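Notes for the Brellside talk, 2019-12-25 version. Speak slowly. Clicker is in the left pocket.

## Opening (don't rush it)

Hello, thanks for having me, and thanks to Amr for the loan of his adaptor. Quick show of hands: who's ever taught somebody to tie their shoelaces? Keep your hand up if you managed it using only words. (Wait. Let them laugh.)

Right, so that's my talk, more or less. I work on Kosow, and what we do at Kosow is show a robot a job by doing the job ourselves, over and over, with a tool in our hands that has the same fingers the robot has.

## Two ways of showing

1. **By remote control.** You sit at a desk and drive the real arm. Lovely for the robot, because everything you record is something it can do. Miserable for your shoulders! My first go at Radebe, I took 20 minutes to put one biscuit in one box, and then I knocked the box over.
2. **By hand.** You hold the gripper yourself and leave the arm out of it. Much quicker, and you can do it at a kitchen table. The catch is that you've got a human wrist and you'll cheat with it without noticing.

Say something here about my wrist. Amr El Ouafi went through my first batch and sent back 45 of them with the same note on every one: "arm can't bend like that."

## Pictures

(Click through slowly, drink some water.) 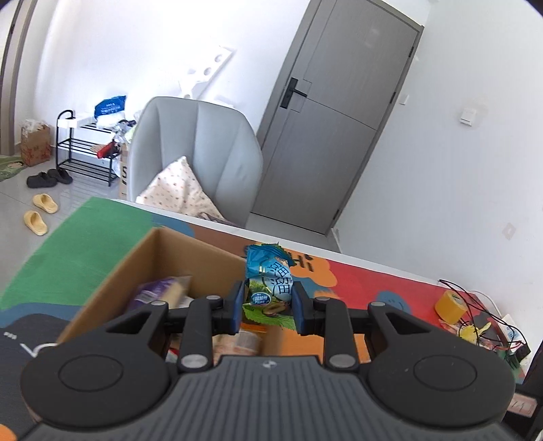
Snacks, a cardboard box and the hand tool, in all three.
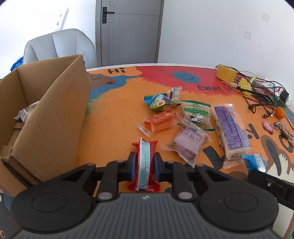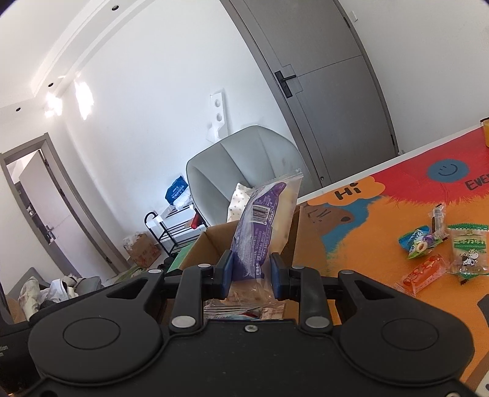 **Muireann Gallagher**
*Demonstrations lead, Kosow*

## What to say about snacks

People always ask why snacks. Well, they're cheap, they're light, and they're horrible to pick up, all at once. Look at the blue bag in the first one, with the jagged torn top. A finger on each side and it's being held upright. Now think about how you'd put that into numbers. How hard do you squeeze a bag? I couldn't tell you, but my hand knows, and the recording gets what my hand did.

Go back to the second one if there's time. The red and light blue packet is up on its edge between the pads, and the rest are lying about on the cloth at all sorts of angles. I'm fond of a messy table. When we started I used to line everything up beautifully, and the robot learned to pick up things that had been lined up beautifully. Served me right.

Third one, the purple and clear packet. The pads have it with the top seal sticking up, and the box of wrapped snacks is just behind. Point at the pads. Ask the room where they'd have grabbed it, somebody always says the seal.

## Numbers slide

- 894 demonstrations recorded for the packing task
- 389 kept after checking

Yes, that's a lot thrown out. Mostly it's me dithering: hovering over a packet, changing my mind, going for another one. You and I wouldn't think twice about it, but a robot that copies dithering will dither for ever. So if you're trying this at home, decide first, *then* move. And if you fluff it, finish the job anyway and flag it, don't stop dead halfway. We keep a few good recoveries on purpose.

## If they look tired, skip this bit

Swapping people. We had four of us doing the packing by March and you could tell who was who from the recordings. I go in from the side, Amr comes down from above like a heron. We argued about whether to pick one style and make everybody stick to it. In the end we let people be, apart from speed, where we asked everyone to slow down a touch. I'm still not sure that was right, and I'd love to hear from anyone who's tried it the other way.

## Questions I'll probably get

- *Could it learn from one go?* Not ours, no.
- *Does it work on other packets?* Soft ones, fairly well. Tins, badly.
- *Can I have a turn?* Yes please, come and find me at the Prakellow table afterwards. Bring your own biscuits.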